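The Two-Bin Method for Clearing a Junk Table
Posted Jul 12, 2018 in Workshop & Garage

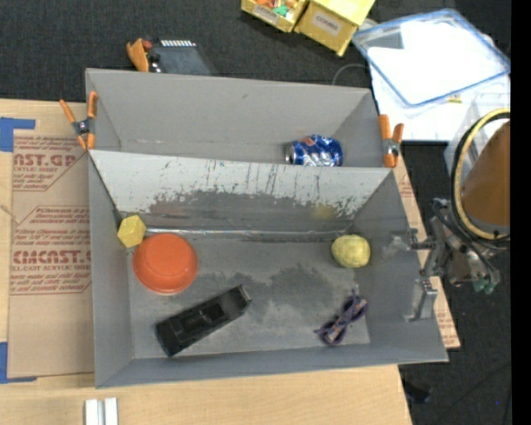
Round one at my place: the big bin for everything undecided, the one behind it for a soda can.

Every home has a flat surface where stuff goes to retire. Mine is the table by the back door, and for years I cleared it by moving the pile to a different table. The method below takes up to 30 minutes and needs two open bins and a certain hardness of heart.

What you need

Two open bins, one for sorting and one for things that are leaving. Gray hides the dirt, or so I was told. Mine have a stain across the floor and scratches up the wall, and they hold things exactly as well as they did when they were handsome. I've had the Arnov bins and the Hinds bins and could not tell you the difference except that Hinds charges more for shipping.

Step 1. Set the bins one behind the other

Put the sorting bin nearest you. The leaving bin goes behind it, close enough to reach without getting up. If you have to walk to it, you will keep everything.

Step 2. Load a few things at a time

Five is plenty. My first batch was a small yellow cube, a red-orange plastic bowl, a long black plastic thing with compartments down the middle, something round and yellow, and a dark purple item with loops. Spread them out so you can see each one. A heaped bin is only a junk table with walls.

Step 3. Pull the obvious trash and recycling

Cans go straight to the back bin. Lay them down or stand them up, it makes no difference, although a can on its side will roll if you bump the table. Check that it's empty first. I learned this in September, on carpet.

Step 4. Give every item a room

Say the room out loud. Bowl: kitchen. Cube: toy shelf. If you can't name a room in 10 seconds, the thing goes in the back bin with the can. Long black plastic objects do badly at this stage. "It might belong to something" is not a room.

Step 5. Walk it all back in one trip

Carry the front bin through the house and drop things off as you go. Do not put it down "for a minute." I once left a full one in the hall and we stepped around it until the holidays.

Then load the next five and start over.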